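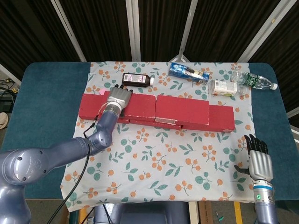 My sister read my last post and told me over the phone that foam bricks belong in a toy box, and that I should buy a real shelf riser like everyone else. She may be right. I looked at the Trikell ones in July and they wanted 31 dollars for a set of 2, so I'm staying with the red bricks for now.

The plan is a low step along the back of the bathroom cabinet. Small bottles go up top and the taller things stand in front or off to the side. I've been working it out on the table first, on the berry tablecloth, with the bricks in a row and one tucked in lower behind. The white edges are scuffed and the middle brick has a worn patch along the front. I'll turn that side to the wall.

What has to fit so far: the brown medicine bottle, the toothpaste in its blue box, a little white bottle and a water bottle. The water bottle is the problem. It's too tall for the cabinet once anything is under it, so it will probably live on the nightstand - it was only in the bathroom for taking pills anyway.

Foam is light, and it slides on a painted shelf. I have a roll of Zarnel liner left over from the kitchen drawers and will cut a strip 10 inches wide for under the row.

Still need to measure the door clearance.

Aug 5, 2020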